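Chapter 6. Laying Out the Bench

Read this before you pick anything up. It's short. The exercises start on page 61 and they assume you've done the layout already, every time, without being told.

You'll need from earlier chapters: names of the hand tools (ch. 2), how to read a parts list (ch. 3), fasteners and which driver fits which head (ch. 5). If the fasteners are still fuzzy go back now. Stripped screws are the most common repair in the Plergate shop and most of them started with the wrong tip.

**What you should be able to do by the end**

- split a bench into a near zone and a far zone and keep them split
- put down a driver so you can find it again without looking
- bag small parts so that they stay with their job
- clear down at the end of a session and leave a bench somebody else can use

## 6.1 Near and far

Two zones. Near zone is where the work happens. Far zone is where things wait. That's most of the chapter, really, the rest is detail.

Near zone: the piece you're working on, the one tool you're using, the part that goes on next. If there are four tools in the near zone you have stopped working and started collecting.

Far zone: bagged parts, the manual, finished pieces, anything you'll want within the hour. Anything you won't want within the hour goes back on the shelf.

You can mark the line with tape. Better if the bench marks it for you: two boards butted together, one behind the other, and the seam does the job. Hermine Egger taught it this way in the first Wirnow evening classes and we've never found a reason to change. Her rule was that nothing rests across the seam. Sounds fussy. Try it for a week.
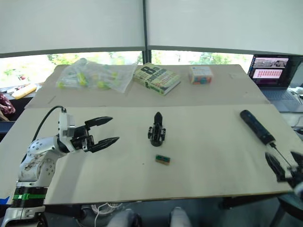

*Fig. 6.1. Near board and far board, with the seam between them. The small black part stands upright, the green-topped piece lies just in front of it, the screwdriver is over to the right. Bagged parts wait at the back.*

A pale surface helps too. Dark screws show up on it, so do washers, so does a broken-off bit of plastic that you would otherwise find with your elbow. Scuffs and stains don't matter. Ridges do, and so does anything sticky. Run your palm across the board before you start.

### Standing parts up

Some parts will stand on their own base. Let them. A part on its base keeps its working faces off the bench, takes up less room, and you can see from your seat which way round it is. Parts that won't stand get laid flat with the side you need facing you.

Circuit boards and anything with contacts: hold by the edges, component side up, and never put one down on top of loose screws. Leopold Bachmann's note in the first edition said "never on top of anything" and we should probaby have left it at that.

## 6.2 Where the driver goes

One side. Always the same side. Right-handers on the right, left-handers on the left, and if two of you share a bench then agree on it out loud first.

Lay it at a slant. A driver laid square to the edge rolls more easily toward your lap, and laid parallel it tends to get pushed back a bit further each time until it's in the far zone. Slanted, you reach out and your hand lands on the handle. Which end faces you is up to you. Annick Besnard wants the handle near, Quentin Lebrun wants it away, they have been arguing since the Skorkevari workshop and both of them work faster than the authors do.

Keep the tip clear of the part. A metal shaft resting against a board is a scratch waiting to happen.

Long thin handles are fine for light work. For a stuck screw get a fatter one, see table in the appendix. Teixeira bench kit, tray 267 if your shop has it.
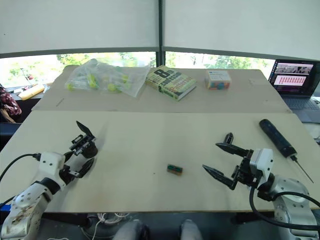
*Fig. 6.2. One small green-topped piece in the near zone, with the black hand tool laid at a slant to its right. On the far board, a clear bag of small yellow-green items and, next to it, a paperback.*

## 6.3 The far zone

One row. Don't stack. If you can't see it from your seat it isn't in the far zone, it's lost.

**Bags.** Clear ones only. Write the job number on the bag before the parts go in; writing on a full bag is a misery. One job per bag. Squeeze the air out or it will slide around whenever somebody leans on the bench. Color through the plastic is usually enough to tell two bags apart at arms length, but don't rely on it, read the number.

**Books and papers.** The manual may lie open in the far zone. Other reading: closed, and at the end of the row. Odette Ferrand bans novels from her bench altogether. We don't go that far. Drinks we do ban.

**Finished pieces.** Right-hand end of the row unless your instructor says different. Not back in the bag with the unfinished ones. Yes, people do.

## 6.4 Before you sit down

Quick run through. Should take under a minute once you're used to it.

1. Wipe both boards. Palm check.
2. Job bag to the far zone. Number facing you.
3. Parts list next to it.
4. First piece into the near zone, right way up.
5. One driver, your side, slanted. Check the tip against the screw.
6. Lamp. Move it till your hands stop throwing a shadow on the piece.

Then stop and look at it. Anything in the near zone you can't name a use for in the next step? Back over the seam.

**Warm-up (in pairs).** One lays out job 559 from the parts list, the other looks away. Swap seats. The second person does step one of the job without asking a question. If you had to ask, write down what you asked and fix the layout. Then change over.

**Words to know:** near zone, far zone, seam, job bag, palm check, clear-down.

Clear-down gets its own section, 6.5, after the warm up. Do the warm-up first.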